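Skenditz, after forty evenings

7 Sep 2018

I have been promising a few of you that I would write up my thoughts on Skenditz once I'd played it long enough to have any, and I finally closed the notebook on my first full campaign last night, so I suppose the time has come. Get yourself a drink, because you know how I am when I get going on a game.

Skenditz is a solo journaling game where you play the keeper of a ferry crossing on a river that keeps moving. You get a deck of ordinary playing cards, two six-sided dice, a thin little rulebook of 38 pages, and a blank map with nothing on it except a dock. Each session is one night at the crossing. You draw a card to see who turns up wanting to get across, roll to see what the river is doing, and then you write what happened. When you've played 40 nights the river either settles or it takes the dock, and the game is done.

I played my 40 nights between April and now, which is slower than the book suggests. It wants you to do one a day. I tried that for the first week and a half and found I was writing the same tired passenger over and over, some old man with a sack, and so I let myself skip nights when I had nothing in me. I'd recommend doing the same, whatever the book says.

The part I love best is the fares. You never take money. Every passenger pays you with something they know, and you write it in a separate list in the back of your journal, and later on you can spend those to change a river roll. So a widow tells you which bank the herons nest on, and twenty nights later that gets you out of a flood. I had one fare — a recipe for pickled plums, of all things — that I carried from the third night almost to the end, and when I finally crossed it off I felt a real pang. I haven't had that from a board game in years, and I've played some very expensive board games.

I did most of my playing in the kitchen after supper, when the house quiets down and I can put the cards out without anyone needing the space for homework.

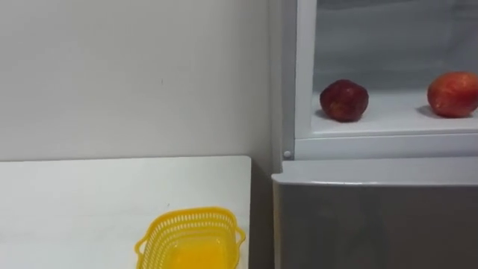

The kitchen table and the yellow basket.

Now, some grumbles, because I have a few. The river table is badly laid out. It's split over two pages with the page turn right in the middle, so every time I rolled high I had to flip back and forth to find out what "see rising water" meant. By the tenth night I had copied the whole thing onto an index card, and I'd suggest you do that before you begin. The face cards are a little thin as well. The jacks all bring officials of one kind or another, and there are only so many ways I can write a man who wants to see my license.

And then there is the ending, which I've gone back and forth on. Without spoiling it, the last roll is a straight gamble, and the fares you've saved don't count for as much as you'd hope. I lost the dock. I sat there pretty put out for a while, then wrote four pages, which were the best four pages in the whole journal, so maybe the designer knows more than I do. My husband's view is that I should have just rolled again. He is not a journaling game person.

If you've played Wonitport you'll find Skenditz a gentler cousin. Wonitport has that same business of strangers coming through, but it's always nudging you toward disaster, and I never finished it because I got too fond of my harbor. Haddadin is closer in mood, though it needs a second player for the letters, and my sister and I only managed a handful before life got in the way. (We will finish it! I still have her last letter tucked in the box.)

A word on notebooks, since somebody always asks. I started in a cheap spiral one and switched after the sixth night to one with thicker paper, because my pen was showing through and I was getting cross about it. You'll want more pages than you think. I'm a rambler, as you've noticed, but even a brisk writer could fill a small one.

Next up for me is Stonis, which is another solo one, about mapping a quarry town from the memories of people who left it. I've read the rules twice and drawn one street. If anybody out there has played it, do leave me a comment and tell me whether the bell tower really has to go down first, because I put mine down last and I'd rather not erase it.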